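Science Corner > Robots > How Machines Think

Can a robot really learn to tidy the toothpaste?

People love to say that robots "learn just like you do". Be a bit suspicious when you hear that.

A robot needs software to tell its fingers where to go and when to squeeze. One way to make that software is to show it lots of examples of a job. The program hunts for patterns, such as what the camera saw just before the fingers closed.
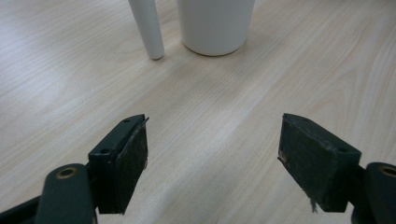
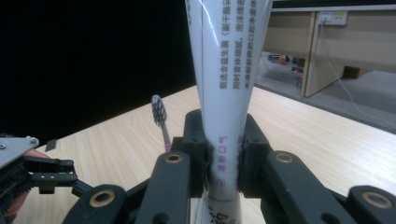

Fingers open in the first picture, and closed on a toothpaste tube in the second.

Words by the Maurya science desk, Rumham

Look at how the pads press into the tube. You know how hard to squeeze toothpaste because you have made a mess before. Software has only numbers. If all its examples use one white tube on one pale table, will it cope with a blue tube on a dark shelf? Perhaps not!

So when somebody says their robot has seen 3,000 examples, ask two things. Were they all in the same room? And how often did it drop something when it tried a new one?

A robot that gets it right 4 times out of 8 might still look brilliant in a short film, if you only see those 4. Ask to see the other ones too.

More from Robots
How does a camera judge distance?
Lamura, the robot that got lost in a corridor
Letters from Firkholm: your robot questions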